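# Foam Characters on Plates

Last updated: January

## What is in this folder

This is a collection of 3,364 photos of small foam letters and numbers, placed on plates and on the table next to them. I started it for the sorting activity we do with children at the Huvville reading room, and later Dilruba Uddin helped me to put the files in order and to write the labels.

The activity is simple. A child gets a shallow plate and a pile of foam characters. Some characters go on the plate, the others stay on the table. The photos show different arrangements, so a plate can hold few pieces or many.

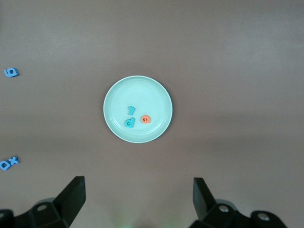
The labels have two parts. The first part says where the piece is: `plate` or `table`. The second part says which character it is, if it can be read. Many pieces are difficult. A "6" that is turned can look like an "a", and a "d" upside down is the same as a "p". When Dilruba and I did not agree, we wrote `unclear` and kept both readings in the notes column. Please do not correct these rows without looking at the photo in full size.

Color is written with plain words (blue, teal, orange). Teal and blue were mixed up in the first 1,000 rows, and I have repaired nearly 100 of them until now. The rest are still as they were.

## Files

- `photos/` all photos, in JPG
- `labels.csv` one row for each piece
- `notes.txt` our questions to each other, not cleaned

## Known problems

Shadows on the table are sometimes dark, and thin pieces like "l" and "1" are then hard to find. I also did not write down which foam set each piece comes from. We had 2 sets, and the letters in the set from Illorura are a little thicker.

## Use

You may use the photos for teaching and for research. If you make a printed game from them, please mention the Huvville reading room. Version 2 will have the pieces photographed on a cloth also.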